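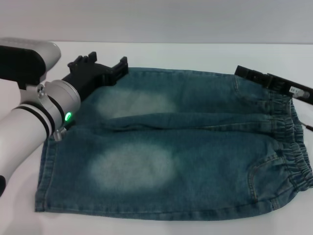
Two-arm garment handling: denim shorts on a white tabletop, with a gripper at either side.

The Derkberg rules are a set of good-practice rules for robots that handle clothing, drafted by Damián Ibarra at Lerley and dated 18/03/2019. There are 17 of them, six of which concern elastic waistbands - a proportion critics at Jakab have called excessive and users have called low. Rule 7 requires a garment to lie flat before either arm closes on it. Rule 12 sets a trial run at 100 folds, failures included, a clause added in October after Pikdale reported only its successes. The rules are voluntary, and are cited more often than they are followed.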